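机器什么时候肯替我们收拾厨房

本期“家务观察”栏目，2024年5月21日

先交代一下背景。二月那期我写了扫地机器人的第六年，收到的来信比过去任何一期都多，其中有一半是在替自家的机器说好话，另一半在问同一个问题：地已经有人扫了，别的活呢？叠衣服的呢？收碗的呢？买菜回来把东西从袋子里掏出来，再把袋子收好的那个，在哪儿？

最后这一问是一位住六楼、没有电梯的读者写来的。她说自己每次把菜拎上楼以后，最恨的已经不是爬楼，是厨房台面上那几个瘪下去的塑料袋。我非常理解。我家水槽下面有一个专门装塑料袋的塑料袋，里面还有一个装塑料袋的塑料袋，再往里我就没有翻过了。

所以这期就说塑料袋。

做家用机器的人爱演示什么，大家都看过：拿杯子，放杯子，把一块积木放到另一块积木上面，再挥挥手。杯子是很配合的东西，你昨天拿它是什么形状，今天还是什么形状。塑料袋没有这种职业道德。它薄，半透明，一碰就换个样子，两层贴在一起的时候，人要用指甲去搓，有时候还得往手指上哈一口气。超市门口那一卷连卷袋，我见过体面的成年人在它面前站了很久，最后转身拿了散装的土豆。

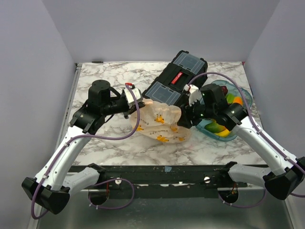
两只手一起上，是目前比较通行的办法。一只手管住一边，另一只手去找另一边，道理跟人差不多，难处也跟人差不多，只是人从三岁起就在拆包装，积累了很多不愿意承认的经验。我们捏住一层薄膜的时候，指肚知道底下是一层还是两层。多数夹爪不知道，它知道的是自己合到了什么程度，至于合住的是袋口、袋底还是一团空气，得靠眼睛去猜，而眼睛看到的偏偏是一个能透出背后东西的玩意儿。

为了写这篇，我去请教了在Floster做抓取控制的Aarne Miettinen。他在这一行干了八年，说话很慢，对“智能”两个字过敏。我问他，机器到底什么时候能做家务。他反问我，你说的家务是哪一件。我说，比如把水果装进袋子。他叹了口气，说你挑了一件很贵的。

按他的说法，装袋这件事要拆开来看。袋子得先拿起来，然后找到口，把口撑开，一边撑着一边往里放东西，放的时候袋子会往下坠，口又会合上，于是还得重新撑。哪一步单独拿出来都有人做成过，连在一起就是另外一回事了。他们内部有过一轮测试，试了四十次，他不肯告诉我成了多少次，只说那个下午茶点剩得很多，大家都没什么胃口。

我又问他，那为什么不把袋子换一换，换成硬一点的，口一直张着的。他说可以啊，那个东西叫碗。

这句话我记在了本子上，因为它多少说出了家用自动化这些年的实际走向。洗碗机并没有学会像人那样洗碗，它是让碗排好队，站进一个铁皮柜子里挨冲。扫地机器人没有学会绕开袜子，是我们学会了把袜子捡起来。算下来，这两样机器给我培养的好习惯，比我母亲用二十来年培养的还多。照这个路子走下去，将来会有一台很能干的厨房机器进门，条件是你先把厨房收拾好。

厂房那边的情形要好看一些，也没有好看到哪里去。Cestari的包装线我前两年参观过，机器给纸箱封口，快得像在发脾气。可是线的尽头还是站着人，负责把软包装的东西理顺，摆正，塞进箱子。带我参观的班长说，硬的归机器，软的归人，这条线从他进厂起就没挪过。我问他担不担心哪天挪了，他说他更担心膝盖。他们也引进过一套专门对付软袋的设备，牌子叫Dimaculangan，用吸盘，吸薄膜很有一手，遇到皱的就吸一口气，发出很委屈的声音，然后报警。班长学那个声音学得很像，整条线上的人都会学。

皱，是这件事里最不讲理的部分。一件东西有没有皱、皱成什么样，从来没有哪两回是相同的。刚从卷上撕下来的袋子还算平整，进过一次购物车就面目全非了。Miettinen说他们给机器看过一千七百五十段抓袋子的录像，都是人在后面操纵着手臂一段一段做出来的，做的人后来回家看见塑料袋就绕着走。看完这些以后，机器对他们桌上那种袋子有了一点感觉，换一种厚度，感觉又淡了。我说这跟我学开车差不多，换辆车就不会停了。他礼貌地没有接话。

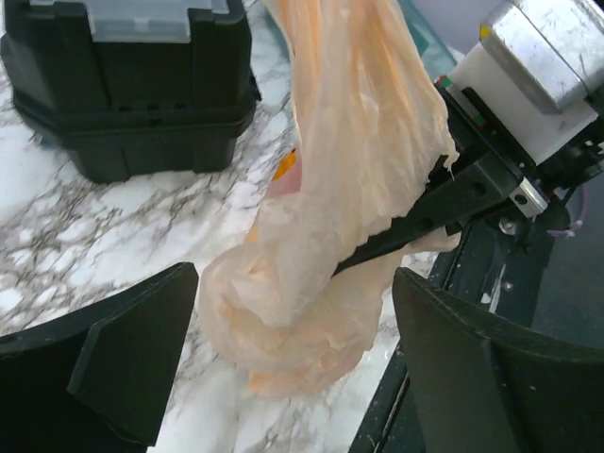
近处看，事情要更琐碎。夹爪的指头跟袋子比起来，常常是又厚又硬的两块东西，让它去挑一层薄膜的边，好比戴着滑雪手套翻报纸。有人给指尖贴软胶，有人往里装传感器，也有人主张干脆别挑边，抓住一大把提起来抖一抖，让重力去干活。最后这一派我个人很欣赏，我自己就是这么套被罩的，成功率可以拿出来跟任何实验室比。

手边的摄像头也有它的苦衷。离得近，看得细，可是手一伸过去，自己的手指先占掉一大块，袋子再往前一挡，后面是什么就只好凭印象了。人在这种时候会歪一下头，或者把袋子拨开看一眼，再骂一句。机器如今歪头歪得不错，拨开这一步还在学，骂的部分据说暂时没有列入计划。

有读者会问，既然这么难，为什么还要跟塑料袋较劲，先做点容易的不好吗？我也拿这个问题去问了。Miettinen的回答是，容易的那些在家里根本找不到。他让我回去数一数自己厨房里有多少东西是硬的、干的、形状固定、从来不换地方的。我回家看了一圈，符合条件的只有墙和一罐放了很久的月桂叶。剩下的全是软的、滑的、半满的、盖子没拧紧的，还有一样东西我至今不确定是不是食物。

叠衣服的情况跟袋子是近亲。衣服比袋子厚，不透明，至少肯老老实实待在原地，所以这两年的演示片里叠T恤的明显多了起来。我看过其中一段，叠得比我好，用的时间够我把一篮子衣服团成一团塞进柜子，再坐下来后悔。片子右上角有一行小字，写着播放速度。建议各位今后看这类片子，先找那行小字，再决定要不要感动。

一家叫Evurwood的公司今年春天寄给我一份宣传册，说他们的双臂机器可以“协助完成厨房整理”。我打电话去问“协助”是什么意思，对方很诚恳，解释说机器负责拿，人负责告诉它拿哪个，并且在旁边看着。我说这套流程我家已经有了，角色是反过来的，我负责拿。价格他们没有印在册子上，电话里说了，我听完以后对自己的双手产生了新的敬意。

话说回来，我并不想把这期写成一篇泼冷水的文章。几年前机器碰到塑料袋，多半是直接当它不存在，如今肯伸手去捏，捏错了还知道松开再来，这在我看来已经有了家庭成员的样子。我家那位，碰到塑料袋也是先捏一下，再放回台面上的。Miettinen临走时我逼他给个年份，他想了很久，说如果我愿意把条件限定成同一种袋子、同一张桌子、同样的灯光，并且不催，他可以考虑回答。我说我家的灯坏了一盏。他说那就再等等。

来信选登里，六楼那位读者还附了一个她自己的办法：把塑料袋压平，折成长条，再叠成一个小三角，掖好尾巴，一个抽屉能放将近四十个。她说叠一个只要一小会儿，看着电视就做了。我照着试了，叠出来的东西不太像三角，放进抽屉以后又自己慢慢张开了。折法全文放在下一期，需要的读者请把抽屉先腾出来。

下期预告：洗碗机里到底能不能放木勺，两派来信都已收到，措辞都很激烈，编辑部正在删。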